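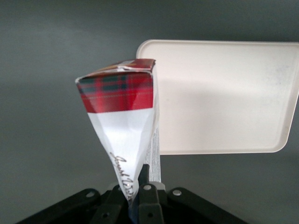 ## Packaging recovery at the Durbridge depot: progress report

July 7, 2022

Prepared for the Echevarría Fund by Demetrio Goicoechea, Prevden Recycling

### Collections

The new route through Titari started on schedule. It takes in 159 shops and cafes, most of them on the two main streets. We had planned for 200. The shortfall is nearly all in the market hall, where the landlord has his own waste contract and it does not end until October. We have a meeting booked with him and will send you the outcome.

Shops are asked to keep small cartons apart from heavy corrugated boxes. Most do. The bakeries are the weak spot, with greasy liners mixed in, and we have put a one-page guide on their bin lids. It is too early to say if the guide has changed anything.

### Sorting

Small printed cartons are still the slowest part of the work. They come in crushed or twisted, and staff have to open them up to check for plastic windows and inner bags. We moved this job to a separate bench near the loading door, with better light. The crew prefers it, though it will be cold there in winter and we will need a heater or a curtain.

The baler was down for two days in the spring with a failed hydraulic hose. The supplier replaced it under warranty. We now keep a spare on the shelf.

### Spending

Spending is within the approved budget. Two lines have moved:

- Fuel is over, because of price increases and the longer route.
- Training is under. The second forklift course was canceled by the provider and has been rebooked.

We ask for your approval to move $400 from training to fuel. The rebooked course is covered by what remains.

### Staffing

Both sorter positions are filled. One driver left in the spring and we have been covering his shifts with agency staff, at a higher hourly rate. The post has been advertised again with an earlier start time, which suits the route better.

### Next period

- Settle the market hall question.
- Get a second quote from the paper mill. The current buyer has asked for drier bales and we want to know what others will accept.
- Fix the roof leak over bay 2 before the fall rain.
- Send you the audited weights for the first half of the year. The scale was recalibrated in the spring and the auditor has asked to see the certificate.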